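Cards and Carpet: The Big Sort-Out at Giltlow

February 22, 2007

Welcome to the gallery, and thank you for finding your way to it! I have been promising to put something up ever since we started going through the picture cards, and as usual I got as far as making a pot of tea and opening the first box again. There are 2,000 cards in the Giltlow collection (give or take whatever has slipped down behind the radiator), most of them views of woods, seafronts, roads and places to stay, and they have lived in biscuit tins for far longer than is good for them.

The table has come into its own for this job. It's a light wooden one, kind to the eyes after a long afternoon, and anything laid on it shows up nicely. 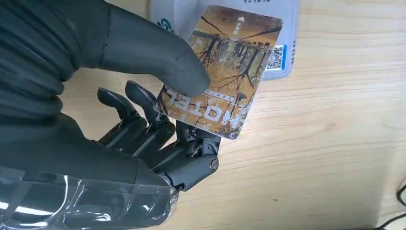

I have a great soft spot for the autumn ones, all mustard and ochre and brown, with bare branches going every which way. They make me want to put on a thick coat and go out kicking leaves. We're keeping the woodland cards together for now, though I did argue for a separate tin for anything with big lettering across it, and I may yet get my way. The Clavville views are staying in their own box, as they came to us in a very particular order and I'd hate to be the one who muddled them.

Rounded corners are a blessing, by the way. The square-cornered cards get dog-eared so quickly, and I have spent more evenings than I care to admit pressing them flat under the big Kudo atlas.

Then there is the floor, which gets used nearly as much as the table once the piles start to spread. I was all for bare boards when we did up the room, but I was outvoted, and I've come round to carpet completely. It's so much kinder on the knees when you are down there hunting for a stray card! 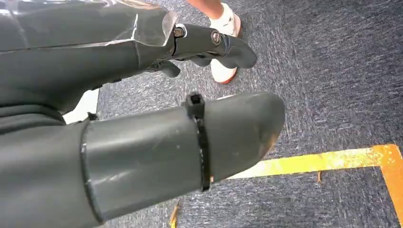

The blue-grey carpet, with its speckled weave and nice low pile.

The next batch is the Flokano box, 102 cards and every one of them needing a new sleeve. I hope to have those up by June, tea permitting.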